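Stirkdale Workshop: Teaching by Hand, Teaching by Remote
Posted Aug 16, 2026

This page collects pictures and notes from the tool-handling work at Stirkdale. The project is called Grara. Its aim is to get a pair of arms to pick up ordinary hand tools from a bench and put them where they belong, learning from tasks that a person has guided them through.

The first two pictures are wrist views. They come from the same occasion and show the wooden table with the pegboard behind it.
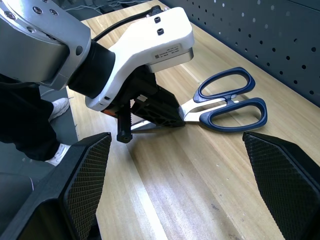
Scissors on the table, with the other arm's gripper over the pivot.

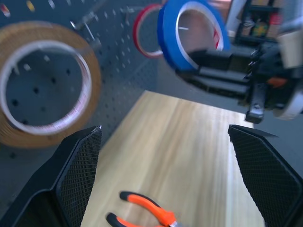

Pliers with orange handles near the bottom, tape rolls on the pegboard, and the other arm coming in from the right.

How a tool task is taught

Each task is shown 20 times before we train on it. A showing starts with both arms in the rest pose and ends when they are back in it. The operator does not speed up or slow down on purpose. If a grasp slips, the operator tries again and the showing is kept, with a note in the log.

We used to throw out every showing with a slip in it. The trained arms then had no idea what to do after a missed grasp and would carry on to the next step with nothing in the fingers. Keeping the slips helped with that.

By hand

Hand guiding means holding the arm and moving it through the task with the motors set to give way. It is the quickest way for a new operator to get a feel for the reach of the arm and where the elbow wants to go. We use it for single-arm tasks and for setting start poses.

The drawback is that the operator's own arms get into the camera view. It is also tiring – the arm is light for the first few passes and heavy after that. We stop after 9 passes and change operators.

By remote control

For tasks that need both arms, we use the leader set from Politis. The operator moves two small leader arms and the two large arms follow. The squeeze of each handle opens and closes the matching gripper.

Flat tools are the hardest part of this. Scissors lie close to the wood, and the operator has to bring the fingers down low without pressing them into the table. Most people come in too high on the first try and close on air. With the wrist view on the monitor this gets better quickly, and new operators are told to watch the wrist view for the last part of the approach and the room view for everything else.

Handles that open and close are another problem. Pliers can swing open when they are lifted by one side only, so we ask operators to settle on one grasp and stay with it through all the showings of a set. Mixing grasps is fine later on, once the simple version works.

Settings that changed in May

The delay between leader and follower was cut after we moved the control computer onto its own network switch. Gripper force was lowered for thin metal parts. The rest pose was moved back so that both arms clear the table before the operator resets the tools.

We also changed how resets are done. Tools used to go back to the same spot every time, and the trained arms did poorly if anything was turned or shifted. Operators now place each tool at a new angle before the next showing.

Related pages

Pukimside sorting bench – small parts and bins
Leader arm setup and calibration
Operator log sheet, printable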